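Category: Equipment planning / Small labs
Print this page | E-mail this article
Apr 20, 2026
By Rima Qudah and Do-yoon Min

4. What the purchase price leaves out

The quotes we collected for this study had one thing in common. Each gave a single large figure for the arm, a smaller one for the gripper, and then a line reading "integration" with either no number beside it or a number that the seller would not break down when asked. We treat that line as the real subject of this section. The price of the arm is easy to compare between sellers and, in our view, gets far too much attention in budget meetings for that reason.

Consider the plan put forward at the Clenier site, which we were given in full. Thulani Khumalo, who drew it up, allowed for one arm, one gripper, one wrist camera and a bench. The camera was entered as an accessory. Nothing was set aside for mounting plates, spare fasteners, cable, cable ties, or the hours of a person who would fit them. When we raised this, the reply was that such things "come out of the general shop budget." They may well do so. But a cost that moves to another account is still a cost, and a comparison between manual and automated work that leaves it out will favor the automated side every time.

We also doubt the working life used in the plan. It was set at 5 years for the whole cell, with no difference made between the arm, which might last that long, and the parts at its end, about which no one could show us a record. Vestness, one of the two sellers, offered a figure of 2,000 hours between inspections of the gripper. We asked what the inspection covered and who was expected to do it. The answer was a link to a brochure.

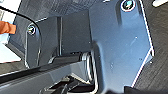
Wrist hardware deserves its own line in any budget, separate from both the arm and the gripper. It is bought late, often by someone other than the person who signed for the arm, and its parts are small enough to be paid for without approval. Yet this is where the tool, the camera and the wiring compete for the same few inches. The view from the wrist camera (Figure 3) makes the point better than the quote did: a large blue-gray plate fills much of it, and a thin black cable passes in front of the bracket on the left. A buyer who is paying for a camera should ask how much of its view will be taken up by the equipment it is mounted on, and should ask before the mount is ordered. In the Clenier plan, camera and gripper were picked from separate catalogs, and the document does not mention the view at all.

Figure 3. Gripper assembly from the wrist camera. The plate is at center and right, with the darker bracket at left.

Nizar Srour, commenting on an earlier draft, argued that we were making too much of this. A partly blocked view can be good enough if the part being handled shows up where it is needed, and moving the camera farther out brings troubles of its own. We accept both points. Our complaint is that the buyer was never in a position to judge. Neither Vestness nor Zerouali supplied a sample view with the proposed gripper fitted, and neither quote gave the price of a second mount in case the first proved unsuitable.

We would go further and hold back payment for the camera until such a view has been supplied and accepted in writing. Sawsan Shboul has suggested adding the same condition for cable routing, with the seller to state the clearance at full wrist rotation. Zerouali told us this was "not usual." It did not say that it was impossible.

For the revised budget in Section 5, we therefore split the end-of-arm costs into purchase, fitting and replacement, and carry them apart from the arm. Where a seller gave no figure, the cell in the table is left blank and the total is marked as incomplete. Several totals are.

Print this page | E-mail this article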